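Clenisstead Museum of Making
Visit | Exhibits | Young Readers | Teachers | Contact

YOUNG READERS: HOW THINGS LEARN

How Do You Show a Robot What to Do?

By Kristýna Kuruc, Learning Department
August 28, 2026
Shares: 53 | Comments: 13

Think about the first time you tied your shoes. An older person may have told you how to do it. They may have said, "Make a loop, go around, and pull it through." Those words are correct, but they are very hard to follow if you have never seen a bow being tied. Most children need to watch a pair of hands. Many need to have a grown-up's hands placed over theirs.

Robots can be taught in a similar way. For many years, almost every robot followed a written list of orders. An engineer would type in exactly where the arm should go and exactly when its fingers should close. This works very well in a factory, where the same part arrives in the same place all day long. It works poorly in a kitchen or a bedroom, where a sock might be anywhere and in any shape.

Today, engineers have another choice. A person can do the job while a computer keeps a record of every movement. The computer studies many of these records and looks for what they have in common. Engineers call each record a demonstration, and they call this way of teaching "learning from demonstration."

Words to Know

Gripper: the part of a robot that holds things. It does the work that your hand does.

Demonstration: one complete showing of a task, from start to finish.

Sensor: a part that notices something, such as light, pressure, or movement.

Remote control: steering a machine without touching the part that does the work.

Model: a computer program that has studied many demonstrations and uses them to decide what to do next.

Three Ways to Teach

The first way is to move the robot's arm yourself. The motors are set so that the arm swings easily. The teacher takes hold of it and guides it to the cup, around the cup, and up into the air. While this happens, sensors in the joints write down how far each one has turned. The robot can feel where its own arm has been, in the same way that you can tell where your elbow is with your eyes closed.

The second way is remote control. The teacher sits or stands near the robot and moves a set of handles. When the teacher's hand goes left, the robot's hand goes left. When the teacher squeezes, the gripper squeezes. Some teachers wear a headset so that they can see what the robot's camera sees. Remote control takes practice. The teacher often cannot feel how hard the gripper is pressing, and a paper cup can be crushed before anyone notices.

The third way leaves the robot out of the lesson. The teacher holds a gripper in each hand and does the job with those grippers. A camera is attached to each one and looks out over its fingers. The teacher may walk up to any table and begin. Later, the recordings are given to a robot that has the same kind of gripper at the end of its arm. What the robot's camera sees will then look very much like what the teacher's camera saw.

Why Not Just Use Bare Hands?

This is a question that school groups ask us often. Your hand has five fingers, and they can bend, spread, and roll a pencil between them. A simple gripper has two sides that come together and move apart. If a teacher used bare hands, the robot might try to copy things that its gripper cannot do. When the teacher uses the gripper too, every movement in the lesson is one that the robot can copy.

You can test this at home. Hold a pair of salad tongs and try to pick up a grape, then a coin, and then a spoon. You will find that you must change the way you come toward each object. The coin is likely to give you the most trouble.

A Lesson in Tidying

Carter Marchand teaches grippers to tidy. He works in a studio in Clenisstead on a project called Plirna, and he spends much of his day at a table of ordinary things. His task sounds easy: pick up the small items and put them into a box.

Soft things need special care. A block of wood has the same shape wherever you grip it. Cloth changes its shape the moment it is touched. When the two pads of a gripper close on the middle of a fabric pouch, the cloth bunches into folds between them and fans out above. If the pads close too high, they may catch only the edge, and the pouch could slip away. A drawstring is one more thing to think about, as it can snag on whatever is nearby.

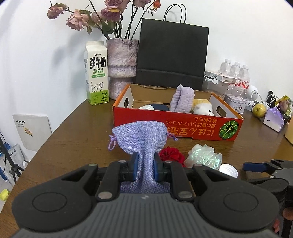

What the Computer Keeps

A demonstration is more than a video. For each moment of the lesson, the computer saves a picture from the camera. It also saves how far open the gripper is, where the gripper is in space, and which way it is pointing. Put together, these facts make a kind of diary. One line of the diary might mean, "When things looked like this, the teacher moved down a little and began to close the pads."

The model reads a great many lines like that one. It does not learn the word "pouch" in the way that you did. It learns that when a certain kind of shape and color appears between the pads, closing them is usually the next step.

The picture from a gripper's camera contains a great deal that has nothing to do with the task. There may be flowers, bottles, or a milk carton at the back of the table. A person knows at once that the flowers can be left alone. A model has to work this out by comparing one lesson with another. If the flowers are different each time and the teacher never reaches for them, the model has a good clue that they do not matter.

One Lesson Is Not Enough

Suppose that you learned to catch a ball from only one person, who always threw it to the same spot. You would become very good at catching that throw. You would then be surprised by every other throw in the world.

The same thing happens to robots. For this reason, a teacher changes the table between lessons. The box is turned another way. The small items trade places. A smooth plastic cap may be set down beside something ruffled, so that the hard and the soft are both practiced. Mr. Marchand may repeat one task for around three hours before he moves on to the next.

Mawuli Opoku checks the recordings when they are finished. He watches each one and decides whether it should be kept. A lesson in which an item is dropped and then picked up again can be very useful, for it shows the robot how to recover from a mistake. A lesson in which the teacher's sleeve covers the camera is usually removed.

Can a Robot Learn a Bad Habit?

Yes. A robot copies what it is shown, and it cannot tell a good idea from a careless one. If a teacher always bumps the side of the box, the robot may learn to bump the box as well. Teachers are therefore asked to work slowly and to use the same care each time. They also take breaks, because tired hands make poor lessons.

A robot may also be confused by two teachers who do the same job in different ways. One may begin with the item on the left and the other with the item on the right. The robot, having studied both, may stop halfway between them. Engineers are still working on this problem.

Try It Yourself: The Tongs Game

You will need two pairs of kitchen tongs, a shallow box, a partner, and a few small objects that will not break. Choose at least one soft object, such as a sock or a hair scrunchie.

1. Set the box and the objects on a table.
2. One partner is the teacher. The teacher uses the tongs to put each object into the box without speaking.
3. The other partner is the learner. The learner watches closely and then tries to repeat the same movements in the same order.
4. Move every object to a new place and turn the box around. The learner tries again, with no new demonstration.
5. Trade jobs.

Talk with your partner about step 4. Which parts of the lesson were still useful after the objects had been moved? Which parts had to be changed?

Visiting the Gallery

Young readers may try a pair of hand-held grippers in the Bandico Gallery on the second floor. Staff members are present to help, and children under the age of eight should come with an adult. A new display on remote control will open in December.

Clenisstead Museum of Making, Learning Department | Contact us | Copyright 2026 | Back to top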